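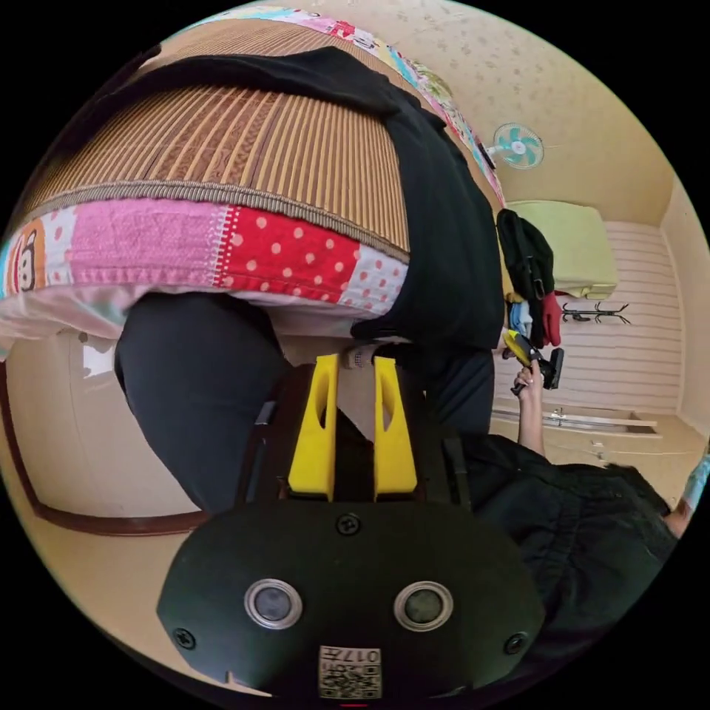
Handgeführter Greifer mit zwei gelben Fingern, aufgenommen von der am Gerät angebrachten Kamera in einem Wohnraum

Handgeführte Greiferdemonstration

Die handgeführte Greiferdemonstration ist ein Verfahren des Imitationslernens in der Robotik. Eine Person führt dabei eine Tätigkeit mit einem in der Hand gehaltenen Greifer aus, während eine daran befestigte Kamera den Ablauf aufzeichnet. Aus den Aufnahmen wird ein Steuerungsmodell gelernt, das anschließend auf einen Roboterarm mit baugleichem Greifer übertragen wird.

Aufbau

Verbreitet sind Parallelgreifer mit zwei Fingern, deren Öffnungsweite über einen Abzug oder Handgriff eingestellt wird. Fischaugenobjektive erfassen neben den Fingern auch einen großen Teil der Umgebung; das Bildfeld ist dann kreisförmig begrenzt. Aufgedruckte Codes am Gehäuse erleichtern die Zuordnung einzelner Geräte. Die Lage des Greifers im Raum wird meist durch visuell-inertiale Odometrie geschätzt.

Datenerhebung in Wohnräumen

Da kein Roboter vor Ort benötigt wird, eignet sich das Verfahren für Aufnahmen in bewohnten Umgebungen. Gemusterte Textilien, Matten und Kleidungsstücke gelten als anspruchsvoll, weil sich ihre Form beim Greifen ändert und Kanten im Bild schwer zu bestimmen sind. Im Projekt Sketari untersuchten Tiago Cardoso und Rosário Amaral diese Frage anhand von 2375 Demonstrationen aus 49 Haushalten. Nach Ausschluss fehlerhafter Trajektorien verblieben 2000 Demonstrationen, verteilt auf sechs Aufgabenklassen. Der Datensatz wird unter dem Namen Makora geführt.

Ergebnisse und Grenzen

Die Autoren berichten, dass die Vielfalt der Räume die Übertragbarkeit stärker beeinflusste als die Zahl der Wiederholungen je Raum. Beim Greifen von Stoffkanten blieb die Erfolgsquote hinter derjenigen bei starren Gegenständen zurück. Als Einschränkungen werden Verdeckungen durch die Finger, fehlende Kraftmessung sowie der Verlust der Lageschätzung bei schnellen Drehungen genannt. Hinzu kommen Anforderungen des Datenschutzes, wenn Personen in den Aufnahmen erscheinen.

Siehe auch: Imitationslernen, Teleoperation, Parallelgreifer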